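Good news for anyone who wears out cane tips as fast as I do – Durkora has finally put its rubber walking stick feet back on sale, and they come in a wide base this time!

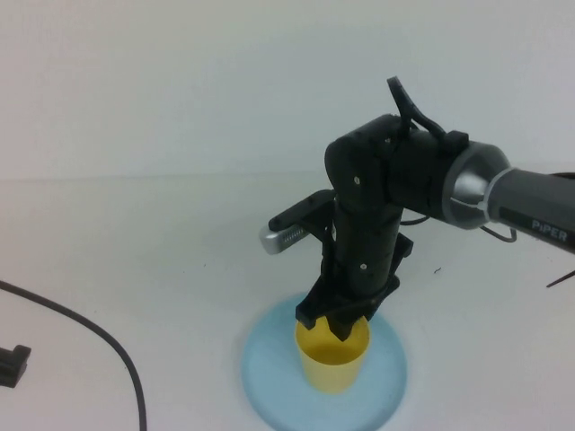
Iman Benmoussa

I've been asking the Madeson shop for these since last June, and they told me the first delivery was 252 pairs. They were going quickly when I stopped by (I bought two, and I only own one cane). The old narrow foot is still on the shelf too, if you like that better.

The new foot fits most wood and aluminum shafts, but folding canes need the smaller size. Bring yours along so the staff can try one on it.

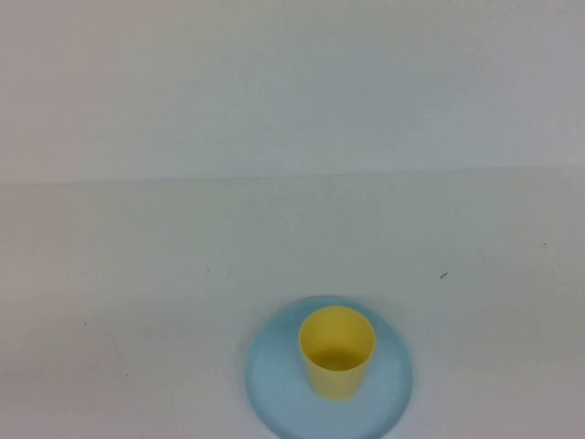 The rubber is softer than before, and I like how it sits on kitchen tile. I did my usual test at home, pushing the cane around the floor while the coffee brewed, and it held nicely. The base flares out a little at the bottom, so think of a plain yellow cup like this one turned upside down, wider at the rim than at the foot, and you've got the general idea. Mine squeaks a bit on linoleum – I can live with that.
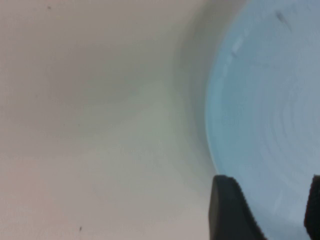 Where to get them

Madeson has them at the front counter, next to the Sadowski wrist straps. Hivent is taking names for the next delivery, and you can sign up at the register until 6 p.m.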